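Nirenbridge Clothing Swap and Parcel Group
Minutes of the planning meeting held at the Druddale Street rooms, Dec 30, 2021

Present: Annick Wong (chair), Parviz Ansari, Soudabeh Ghasemi, Sepehr Ranjbar (minutes)
Apologies: Vasiliki Theodorakopoulos

1. Minutes of the last meeting
Agreed as written, with one correction. Under item 4, "Vomura shelving" should read "Vomura hanging rails." The shelving was already here.

2. Matters arising
Parviz has returned the spare key to the office. The hanging rails have been delivered, and one is short a foot. Soudabeh has written to the supplier and had no reply yet.

3. Money
The balance stands at $684. Postage for the fall parcels has been paid in full. Rent on the rooms goes up in May and Annick will ask for the new figure in writing. Sepehr asked whether we could stop buying new boxes. Agreed that we use donated boxes where they are sound and buy only if we run out.

4. Clothing received
Soudabeh reported 53 bags handed in at the fall swap. Most have been sorted. Adult knitwear is the largest group and children's coats the smallest. Anything stained goes to rags and is not to be put back with the swap items. Parviz said people are still leaving bags outside the door after hours. A new notice will go up with the drop-off times in larger print.

5. Parcels for Parsa House
Parsa House has asked for 14 parcels of clothing. Annick read out their list. They would like clothes folded and sorted by size, no hangers, and no shoes this time. There was some discussion of bags against boxes. Soudabeh prefers bags for soft clothing as they are easier to carry up the stairs. Parviz said boxes stack better in his car. Agreed to use both. Woven bags may be filled to the top but nothing should be left hanging over the side. Boxes are to be taped at the flaps, and old printing on the outside can stay provided our label is on top.

6. Packing table
Scissors and tape have been going missing between sessions. They are to go back in the drawer at the end of each session. Sepehr will buy another pair of scissors and more packing tape, as black electrical tape does not hold well on cardboard.
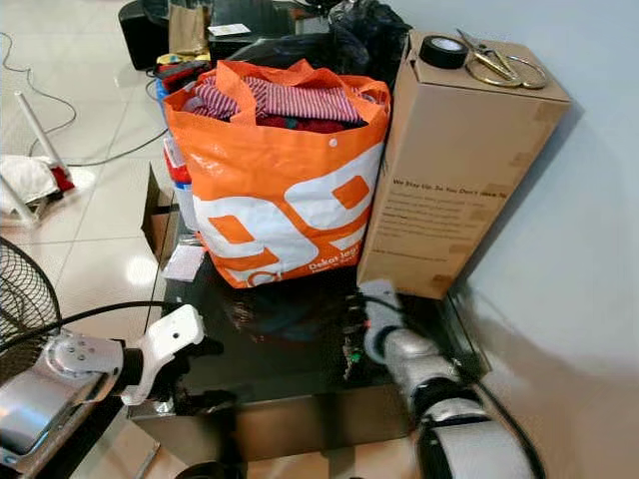 Page last changed by S. Ranjbar. Previous version: draft minutes.

The glass-topped table is fine for folding and for bags like the orange and white one with the striped clothing in it, but heavy boxes should be packed on the floor. Annick will look for a cloth to cover the glass.

7. Leaflets
Almost 2000 leaflets are left from last year. The phone number on them is out of date. Parviz offered to run off stickers with the right one. Agreed.

8. Any other business
Vasiliki sent a note asking if the swap could start half an hour later. Held over until she can be present.

Actions
Annick: rent figure, table cloth, confirm delivery with Parsa House
Soudabeh: rail foot, finish sorting knitwear
Parviz: door notice, leaflet stickers
Sepehr: scissors, packing tape, labels

Next meeting: Annick to send round a choice of dates.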